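The Cell Behind the Glass Door

At Delacroix, the repair workshop where I spent two mornings, the technicians say "the kitchen" when they mean the two-arm cell at the end of the corridor. It has a marble top and wallpaper, and it has the most patient man of the company beside it. Booker Tillman has looked after this cell from the first screw. He is not fast, and he does not want to be.

The cell was built for Cerora, a customer which wants its machines to sort soft and round things without hurting them. Practice is done with artificial peaches and a green basket. The arms put the fruit in, take it out, and put it in again. When I came, the counter in the software showed 2,954 finished moves after the last service, and Tillman was already thinking about the next one.

"The arm is the easy part," he told me. "The fingers and the camera, there you lose your day."

He begins always with the wrist camera. It must look between the two fingers, and both fingertips must stay in its view when the gripper is open. If the bracket has turned even a little, the arm still moves very nicely but it closes beside the fruit. Tillman opens the gripper, lowers it over the table, and compares the live picture with an old one he has saved. Then he loosens the screws, corrects the angle with his thumb, and tightens them a little at a time, going from one to the other.
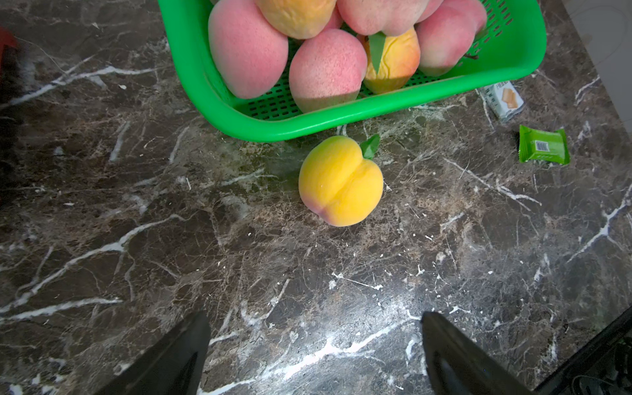 After the camera come the fingers. He closes them on a strip of paper and pulls. The paper should resist in the same way at the tip and further back. When it slides out at the tip, the fingers are not parallel anymore, and he takes them off and cleans the seat where they are mounted. Small dust is enough to make this error. He uses a dry brush and after it a cloth, never compressed air, which in his opinion only sends the dirt to a place where he cannot reach it.

Then comes the part which I found the longest. Each arm has its own idea of where the table is, and these two ideas must agree. Tillman drives the left arm to a point on the marble, writes down the values, and drives the right arm to the same point. The difference may be 2 millimeters, not more. He repeats this near the back wall and again near the front rail. In November the difference grew every day, and the reason was a base bolt under the right arm that had been tightened without washer. It took him 24 hours of work to find it — he showed me the washer, which he keeps in a drawer.

The cables have their own inspection. An arm that bends many times in one hour pulls on everything that is tied to it, and a clip that sits too tight will break the cable inside, where you do not see the damage. He moves each joint slowly to its end and watches if the cable has still some slack. 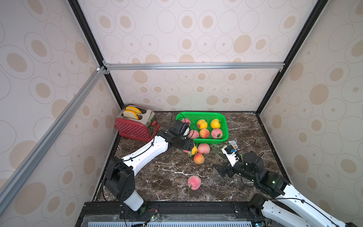 Galtadov, who runs the night shift, would do the cables first and the camera last, because in his experience a half-broken cable can look exactly like a bad calibration, and then one corrects a camera that was never wrong. He and Tillman have discussed this for a long time. The written procedure follows Tillman, but at night, I was told, it is done the other way.

The lighting is a smaller subject, but it also eats time. A polished stone gives back the light of the ceiling, and the vision program may take a bright spot for an edge. Tillman has tried a matte cloth over the table. The customer asked him to remove it, so now he adjusts the exposure of each camera by hand and writes the value on a piece of tape.
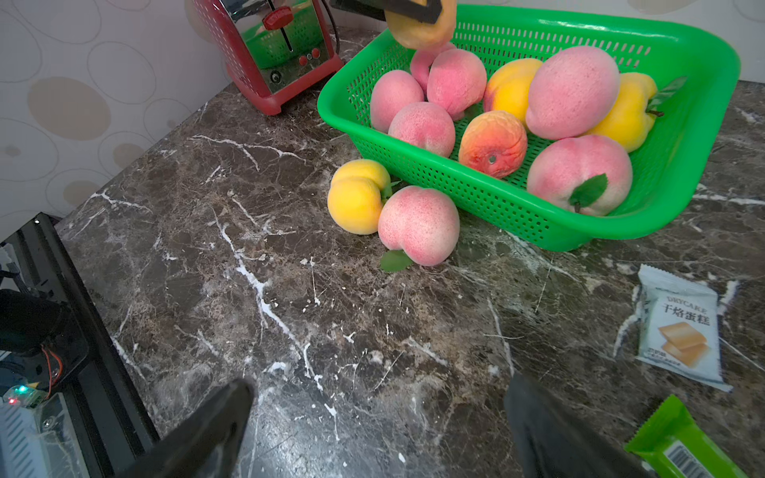
Working with two arms over one basket asks for rules. Each arm reserves a piece of space before it enters, and the other must wait outside until this space is free. The rules were too strict in the beginning, and the arms spent most of the time waiting for each other like polite people at a door. Now they may come much closer. One gripper can hold a peach up over the basket while the open fingers of the other are already near, and with the fruit packed so closely inside, there is not much room for a mistake. Tillman changed the safety distance in very small steps, and after each step he let the cell run slowly with his hand on the stop button.

He has also a method for the grip force. He starts too weak, so that the fruit slips, and raises the value until it does not slip anymore. After this he adds a small reserve. Many people do it from the other side, he says, beginning strong and going down, but then they stop too early and the soft material keeps the marks.

The hardest case is a fruit lying outside the basket near other fruits. The finger must come down beside it and not on it, and for this the height of the table must be known well. If the arm believes that the table is lower than it is, the tip touches the stone and the joint reports an overload. If it believes the table is higher, the finger catches only the upper part and the fruit rolls away. Before he allows full speed, Tillman makes this approach at the slowest setting and stops the arm whenever he has a doubt.
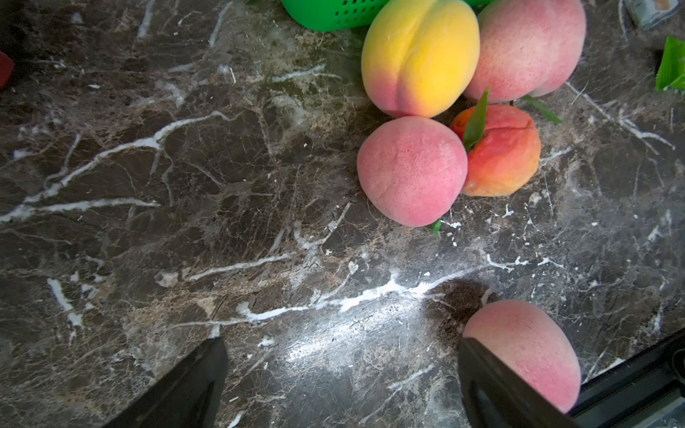 Bakthorpe wrote to us, after reading a first version of this text, that the slow approach is good but the height should be measured again when the motors are warm. On his own cell the value in the morning and the value after lunch were never the same, and he lost a set of fingers before he understood it. I gave the remark to Tillman. He read it twice and said that he warms up the arms before he measures anything, and that he had forgotten to tell me.

So this belongs to the list as well, at the top — let the arms run empty first, and take the measurements afterwards. Tillman uses the time to clean his brush and to read what the night shift wrote in the log. On my second morning there was only one line in it, saying that the cables were checked first.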